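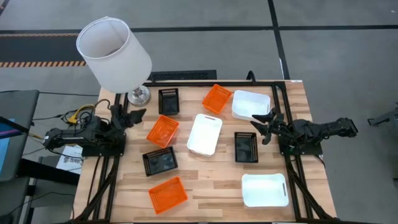 予備の指先は最初から見積もりに入れておきなさい、あとで足すと必ず揉めるから、とトリニダッド・ブストスさんに言われたのが、前回の記事を上げた翌朝でした。コメント欄ではなくわざわざメールで。しかも件名が「指先」だけ(笑)。

というわけで、今回も双腕セルの予算の話の続きです。興味のない方には本当に申し訳ないんですが、いま私の頭の中がこれでいっぱいなので、書かせてください!

前回書いたとおり、うちの上限は420万円です。アーム二本とフレーム、天板、制御用のPC、それに設置の工賃まで全部込み。で、カルコムラから出てきた最初の見積もりが378万円でした。見た瞬間は「おっ、42万円も余るじゃん」と思って、かなり浮かれました。その日の夕飯はちょっといい鰻にしました。

ところが、よく読むと入っていないものがけっこうあるんですよね。まず指先の予備。それから延長ケーブル。非常停止ボタンは一個だけ付いていて、二個目からは別料金。あと地味に痛いのが運賃で、フレームは組んだ状態で運ぶとトラックが一台まるごと要るそうです。バラして送ってもらって自分たちで組めば安くなるけれど、直角を出すのに何日かかるか……。前に棚を組んだときのことを思い出して、ここはお金で解決することにしました。

天板は木にします。黒いフレームに、明るい色の寄せ木の天板。樹脂の板も候補だったんですが、ネジを打ち直したり治具を留めたりするのに、木のほうが気楽なんです。傷だらけになったら削ればいいし。

そしてカゴ! 予算表でいちばん行数を食っているのに、金額はいちばん小さいという不思議な項目です。黒とオレンジの網カゴ、それに持ち手の穴があいた白い箱。わざと種類を混ぜています。網と、つるっとした箱とでは、つかむときの勝手がまるで違うので、片方だけで試して「できました」と言っても、現場に持っていったら通用しない気がするんですよね。カゴと箱は全部、近所の店で買えるもので揃える方針です。割れたらすぐ買い足せるのが正義。

アームを向かい合わせにするか、横並びにするかでもずいぶん悩みました。横並びのほうが場所は取らないんですが、向かい合わせなら天板の両側から手が届くし、カゴの受け渡しも試しやすい。そのかわりケーブルが左右に分かれるので、床の取り回しを先に考えておかないと足を引っかけます。配線カバーの代金も予算表に足しました。こういう数千円のものが、じわじわ効いてくるんですよ……。

納期は、注文から60日。11月中に発注すれば年度内に余裕で間に合う、という計算です。ただ、ヴァムヴィルのほうにも相見積もりをお願いしていて、そちらの返事がまだ来ていません。担当のセバスティアン・トゥドセさんはとても丁寧な方で、質問を一つ送ると質問が三つ返ってきます。床の耐荷重とか、電源の系統とか。おかげで、分電盤の写真を撮ってくるという宿題が増えました。

保守契約はまだ迷い中です。年19万円で、入れると上限ぎりぎり。入れないと、関節が一つ壊れただけで来年の予算が吹き飛びます。初年度だけ入って様子を見るのがいいのかなあ。契約したことのある方、二年目はどうしました? よかったらコメントで教えてください。

指先の予備は、とりあえず二組で見積もりを取り直してもらっています。トリニダッドさんには「四組」と返されました。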